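Sorting the week's fruit, one bedspread at a time

When we moved into the unit on Figueroa Street, the kitchen came with 40 centimetres of bench between the sink and the stove, and I told myself we would manage. We did, more or less, until the first big market run of June. I came up the stairs with two bags of fruit, a bunch of greens with its stems poking into my ear, and nowhere at all to put any of it down. So I carried the lot into the bedroom and tipped it out on the bed.

I have been doing it ever since, and when I mentioned it in these pages last winter I had a small flood of letters from readers who do the very same. One couple in Skarnthorpe sort their stone fruit on the spare bed because the light is better there. Another reader lays everything out on top of the chest freezer, which I envy very much – I've never lived anywhere with room for a chest freezer.

The bed is a lovely big flat surface at a good height if you sit on a low stool, and it gives you space to see what you have. That is the whole point of sorting. In a bag, a soft plum hides under a firm one until it has leaked on everything. Spread out, it shows itself straight away, and you can have it over the basin with the juice running down your wrist while you get on with the rest.

You do want something over the covers first. I use a sheet of plastic, the shiny sort sold off the roll, and mine came from the Votus discount shop for 80 cents on the clearance table. An old shower curtain does nicely too. Wipe it down, let it dry over the bath and fold it away until next time.

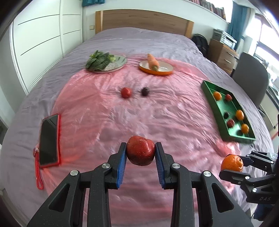 Should everything be washed before it's sorted?

Leave most of it until you're ready to eat it. Plums and tomatoes keep better dry, and a wet orange tucked in beside its neighbours is asking for mould. Greens are the exception in our house: I wash them the same night, spin them well and roll them in a tea towel.

After that it comes down to plates and trays, and I'm afraid I have grown fond of mine. Plums and small oranges can share a green tray with a divider, since I like to carry them out to the table as they are. Leafy greens get a round metal tray, where they can flop over the side as much as they please, and a carrot will sit quite happily on a plate with an orange rim. An apple gets no dish at all, as it is generally the thing I eat while I'm working.

My one real extravagance was a deep bowl from Grolodia, the pottery stall at the far end of the market, and it holds whatever is ripe enough for that day. It doesn't match anything else we own. By nine in the evening the sheet is drying, the bed is a bed again, and there is usually one plum I've forgotten until I sit down to take my shoes off.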